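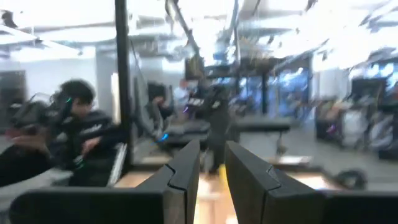 Stitbridge open day: progress report for the Gavard grant
2022-04-30

Hi all,

You asked for something every quarter, and I promised you the one after the open day would be longer than usual, so get a coffee. The short version is that we did it, people came, the arms mostly behaved, and I have a better idea of what we should spend the second half of the money on than I did in November when I wrote the plan.

First, the day itself. We had planned for two sessions with a break in the middle and ended up running straight through, as people from the first session wouldn't leave (I mean that in the nicest way!) and people for the second came early. We had 30 name badges printed and ran out before lunch. After that it was masking tape and a marker, which worked fine and cost a lot less, so I may never order badges again.

The groups came from Stastville mostly. The high school brought their shop class, the packing company on the river road sent a few of their line leads, and there was a good handful of folks who just saw the poster in the library. I'd been worried that mix would be hard to pitch to. The line leads wanted cycle times and what happens when a box is crushed, and the students wanted to know how hard it can squeeze. Both fair questions. We ended up sending the line leads to the sorting bench first and letting the students start on teleoperation, and then swapping them over, and I'd do it that way again.

Teleoperation was the hit, no contest. You put the headset on, you hold the controllers, and the arm follows your hands. We'd set up the cup-stacking task for it, and I thought five minutes each would be plenty. It wasn't. Five minutes is exactly how long it takes a person to stop fighting the thing and start getting good at it, and then we were asking for the headset back. Next time it's ten minutes and a sign-up sheet. A couple of people felt a bit queasy and sat out after a minute or two, so we also want a second way to drive the arm from a regular screen. That's a small job and I've put it in the plan below.

The sorting demo was steadier than I'd dared hope. The arm picked mixed small parts out of a tray and put them in bins all day, and it logged 1,105 picks before we shut it down. Of those, it dropped or misplaced 13. I'm very happy with that number, with one big caveat, and I'd rather you hear it from me: these were our own parts, in our own trays, under our own lights. When one of the line leads pulled a shrink-wrapped bundle out of her bag and asked us to try it, the arm couldn't find an edge to grab and just hovered over it. She was very kind about it. She also said that half of what they handle looks like that, so I've been thinking about it ever since.

Some things that didn't go well. The sorting arm stopped twice with a safety fault, and both times it was a visitor leaning over the line on the floor to get a better look. The stop did its job, and restarting took a couple of minutes each time, but a taped line is clearly not enough when people are excited. We need a proper rail. Our talk was too long (mine, I wrote it) and it was hard to hear over the compressor. By the third round I'd dropped the slides and was just standing next to the arm and answering questions, and that went over so much better that I'm throwing the slides out. And parking, oh boy. We sent people to the lot behind the building and forgot that the gate locks itself on weekends. Sorry again to everyone who had to walk around.

On to the money. We've spent the equipment part of the grant as planned, and the new gripper fingers from Ó Flaithearta came in under the quote. They have the angled tips we asked for, and they get down into the corners of the trays, where the old ones used to bump the wall and give up. I have $2,000 left in the open day line, mostly from doing the food ourselves. With your okay I'd like to move it over like this: the rail first, then the screen setup for people who can't use the headset, and whatever is left goes to test materials, by which I mean a big pile of awkward shrink-wrapped stuff. If you need that as a formal change request, send me the form and I'll fill it in.

Where we are against the plan: the sorting cell is running, and a little ahead of where I said it would be. Teleoperation is running. The recording side, where we save what people do with the arm so we can train on it later, is behind. We can save the data fine, but labeling it is slow and we only have one person who knows how. I'm going to spend most of May on that, and I'd sooner tell you now that the training milestone could slip by a few weeks than surprise you in the summer.

The packing company has asked if they can come back with a box of their own products and spend a morning on it. I said yes before I'd even looked at the calendar. The school would like to bring a second class in the fall, and their teacher asked whether students could help with labeling. I love that idea, but I need to check what we're allowed to do with minors in the lab, so if anyone at Gavard has dealt with that before, I'd be glad of a call.

Receipts are in the shared folder, along with the pick log from the sorting arm and the comment cards (typed up, spelling left alone). The cards are worth ten minutes of your time. The next report will be shorter, and it should have the rail in it.

Thanks for backing this,
The Stitbridge robot lab lead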